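Heat Marking of Coated Table Surfaces and the Effect of Coaster Material

Project report, second-year Materials in Use module
Submitted by Kálmán Kelemen
August 24, 2022

1. Background

Pale rings on tables are a common complaint in rented housing. They are usually blamed on hot cups. The marks form when heat and moisture pass into the top layer of a lacquer or varnish and leave very small voids, which scatter light and look white. A ring can appear under a cup that is well below boiling point if the cup stays in place long enough and there is water under its foot.

The project set out to compare how much heat different coasters let through to a coated surface, and whether the coasters also held moisture against it. The work was limited to household conditions. No attempt was made to test surfaces under load or to measure chemical resistance to coffee, tea or cleaning products.

2. Materials

Test panels were cut from a single board and finished with two coats of Pruvard clear lacquer, a solvent-based product bought from the Veres trade counter. The panels were left to cure for 17 days at room temperature before use. A second set was finished with Zestard, a water-based varnish, and cured for the same period.

Coasters were bought from ordinary shops and grouped by material: cork, felt, glazed ceramic and woven natural fibre. Thickness was not the same across the groups. This is a weakness of the comparison, but it reflects what people can buy. Each coaster was weighed dry before the first run.

The cup was a plain stoneware mug with an unglazed foot. The same mug was used throughout.

3. Method

The mug was filled with water from a kettle, left to stand for one minute and then placed on the coaster. A thin thermocouple was taped to the panel under the centre of the coaster and connected to a Sindus logger. Each run lasted 588 seconds. The logger was set to record at a fixed interval and gave 3478 usable readings over the whole project, after runs with a loose probe had been removed.

Between runs the panel was allowed to return to room temperature. The mug was emptied, dried with a cloth and left upside down. For the moisture test a measured amount of water was placed under the foot of the mug with a pipette, and the coaster was weighed again at the end of the run. 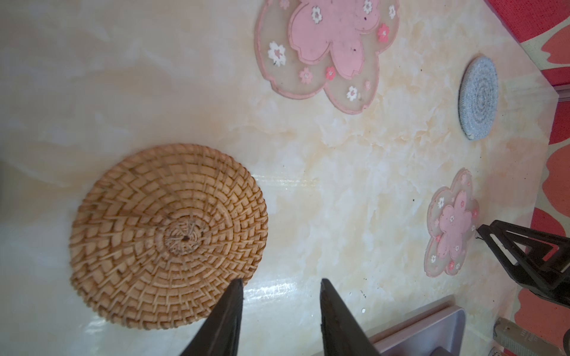 Marks were graded by eye under a desk lamp held at a low angle. The grades were none, faint, clear and heavy. Grading was done the following morning, as some marks fade overnight and it was the lasting marks that mattered.

4. Results

Cork gave the lowest peak temperature at the panel surface on both finishes. Felt was close behind it when dry. Woven fibre came next. Its readings varied more from run to run than those of the other materials, and the spread was traced to where the probe lay in relation to the weave. A probe under a raised strand read higher than one under a gap. Glazed ceramic gave the highest peak and also reached it soonest.

The order changed in the moisture test. Felt took up nearly all the added water and passed some of it to the panel. Its peak temperature rose by about 9 degrees compared with the dry runs. Cork changed very little. Woven fibre allowed water to run through to the panel, but the open structure also let it dry from the sides once the mug had been removed. Ceramic kept the water on its upper face in all runs.

Marking was found only on the solvent-based lacquer. Clear marks were recorded under wet felt and faint marks under wet woven fibre. Ceramic left no mark in spite of the higher temperature. The Zestard panels showed no marks of any grade.

5. Discussion

The results suggest that water at the surface matters more than peak temperature within the range tested. The ceramic runs were the hottest and left the lacquer unmarked, while wet felt marked it at a lower temperature. This agrees with the explanation given in section 1.

The woven coasters are hard to place in a single rank. Strand thickness and tightness of weave differ between makers, and only one type was tested. A denser weave would be expected to hold more water and dry more slowly.

The lacquer may not have been fully hardened. The data sheet gives a minimum curing time but does not state when full hardness is reached, so the marks could be heavier than those on an older table.

6. Further work

The Pruvard panels have been kept and will be tested again in September, using the wet felt and wet fibre runs only. Thickness should be controlled by cutting cork and felt to a common size. A longer run with a lidded cup would also be useful, as the present runs ended while the water was still warm.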